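5.3 The stale turn message

We come now to the fault that took up most of our September and a good deal of our patience, and we hope the reader will forgive us for telling it at some length. The clearing task itself is a simple one. Toy bolts, nuts and perforated plates are spread over a brown paper mat, and the two arms pick them up singly and carry them away, taking turns over the middle of the mat. Only one arm may be in this shared middle region at a time. The other is meant to wait above its own side with its gripper open until it has been told that the middle is free. Figure 4 gives an idea of how close together the two of them work, and how much of the mat lies under a forearm when one arm is holding a piece there.

Figure 4. Clearing task, fixed view. One gripper is closed on a small blue piece near the centre of the mat; the other is open above the far left corner.

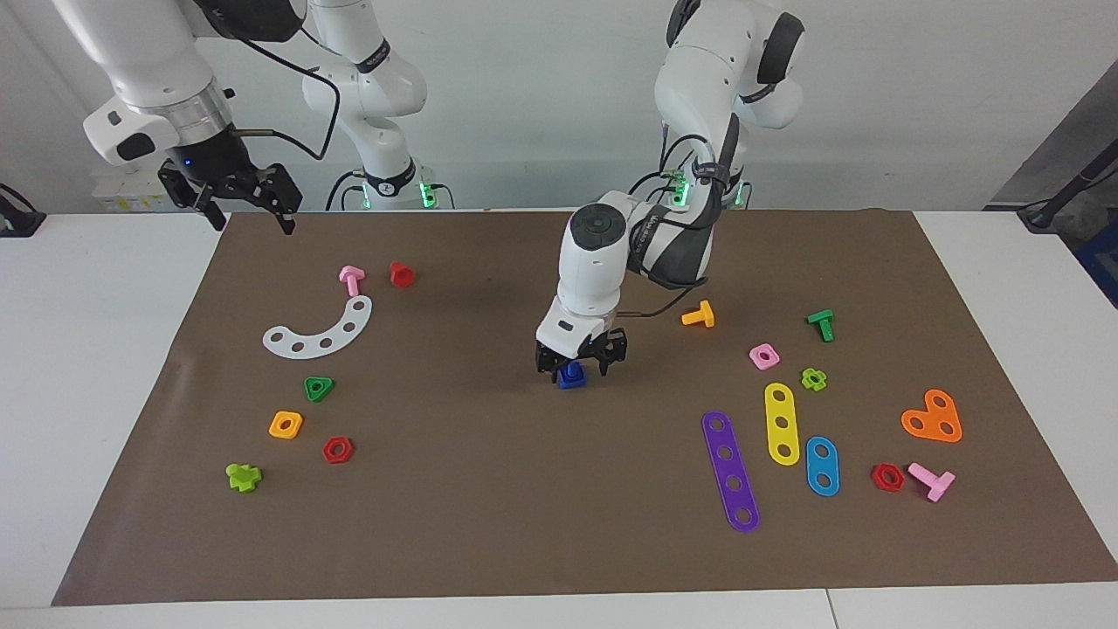
Permission to enter the middle is passed between the arms by a turn message, which is handled by Seltano, the coordination layer we wrote for an earlier project and brought over to this one with very few changes. When an arm has lifted its piece and drawn back, it sends a release. The other arm reads the release, takes the turn, and begins its reach. We had used this arrangement for a long while without trouble, and it must be said that we had grown rather fond of it and had stopped looking at it closely.

The first sign that something was amiss came on 9/13/18, during an afternoon run supervised by Aksel Norðdahl. The arm holding a piece had paused over the mat to correct its wrist angle, as it often does with the smaller nuts, and the waiting arm set off towards the middle as though it had been invited. Aksel pressed the stop button before the two met. Nothing was damaged and no one was near the arms, but it was plainly the kind of movement that the turn message exists to prevent, and we stopped running the task for the rest of the day so that we could go through the logs.

Our first guess was a wrong one, and we mention it here in case it spares another group the same detour. We supposed that the gripper had briefly lost its hold signal, so that the holding arm believed it had finished and released the turn too early. It seemed a reasonable story, as small pieces do sometimes shift between the fingers. I-hsuan Tseng spent two patient days comparing the finger positions with the release times, and the story fell apart. In every run she looked at, the holding arm had sent no release at all during its pause. The waiting arm had acted on a release that was already old.

What had happened was this. Each arm keeps a small queue of incoming messages and reads the oldest one first. If a piece slips and the arm has to try again, it may ask for the turn a second time, and the reply to that second request stays in the queue after the first has been used. The leftover reply is perfectly well formed. It carries the right sender and the right receiver, and it says that the middle is free, as indeed it was when the reply was written. On the next turn, the arm finds it waiting and believes it.

Once we knew what to look for, we went back over all the recorded runs of the Kidix study, which is the name we gave to the clearing work as a whole. The records contain 1,886 changes of turn. In 309 of them there was at least one leftover reply in the queue of the waiting arm. Most of these did no harm, as the middle happened to be free by the time the reply was read, and the arm would have been allowed to go in any case. In 18 changes of turn, however, the arm started to move while the other was still in the shared region. All but the one that Aksel stopped by hand were ended by the separation check, a slower and cruder safeguard that compares the positions of the two wrists and halts both arms when they come too close.

We were grateful for the separation check, and also a little uneasy about it. It had been doing its duty quietly all along, and each halt had been entered in the run sheet as a planning stop, a heading under which we also filed unreachable grasps and joints close to their limits. A halt of that sort is cleared with one key press and the run goes on. Looking back through the sheets, we can see three different people, two of them authors of this paper, clearing the same fault without writing down anything that would have connected one occasion with another.

The number of leftover replies was strongly tied to how the pieces lay. A piece resting flat, such as one of the long links or the curved plate, seldom needed a second attempt. Bolts lying on their sides and pieces close to another piece needed one more often, and a piece beside or beneath a forearm could be hidden from view until the arm moved away, which led to a fresh plan and, very often, a fresh request. Figure 5 shows the mat with an arm reaching across it, and one of the small red nuts only partly in sight beside the forearm.

Figure 5. The same task from the head view, with pieces on both sides of the arm.
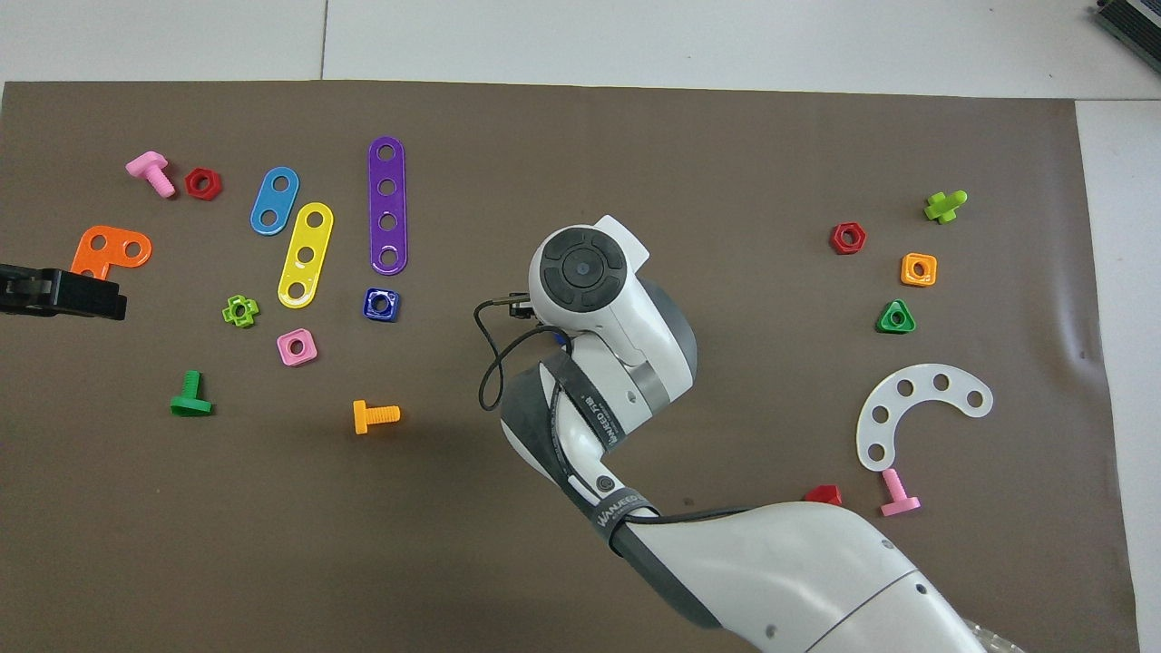 The repair was done in two parts. Every request for the turn now carries a number, the reply must repeat it, and an arm discards any reply whose number does not match its latest request. We also gave replies a lifetime of 700 milliseconds, after which the arm must ask again, even if the number is correct. The second part is strictly speaking unnecessary once the first is in place, and I-hsuan argued, quite fairly, that it could hide a slow network from us. We kept it all the same, and we log each expired reply under a heading of its own so that it can be found later.

The separation check has been left exactly as it was, apart from its entry in the run sheet. A halt caused by it can no longer be cleared with a single key press. The operator must enter which arm held the turn and whether either gripper was closed, and the last ten seconds of messages from both queues are saved with the answer.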